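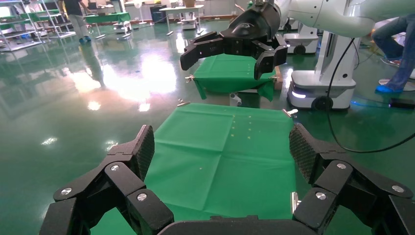
Carola Hellwig replied that she'd had the same fault on her own cell in March, left gripper only, and that the pads were not to blame. Check the hinge screws before you order anything, she wrote, and send me the closing current with nothing between the fingers.

Ticket 73 — left gripper stops short on close
Status: open, waiting on parts
Cell: Moteo 2
Raised by: Titilayo Tamuno

Problem as reported: on a full close command the left gripper halts early and the controller logs "position not reached". Opens normally. Right gripper fine on the same program.

Wednesday, October 14, 2026
Restarted the controller, no change. Ran 18 open/close cycles with no part, 17 of them faulted. Swapped the gripper cables left to right at the wrist. Fault stayed with the left, so the cable is good.

Later, same day
Went over the finger screws as Carola suggested. One on the inner link turned a good quarter before it bit. Removed it, cleaned the thread, refitted with medium threadlock and left it to cure. Brushed out the knurling on both pads while I was there.

Re-homed and ran the cycles again. Better — two faults this time — but the finger still feels notchy by hand near the end of travel. Closing current sent to Carola.

Ayodele Nwachukwu asks if the pin at that joint could be worn. Possible. Pin and bush set requested from Jiang stores. Please keep the left hand on half speed until they're fitted, and don't clear the fault log.

Search tickets Go Advanced

Contact the Tedance service desk | © Tedance | Back to top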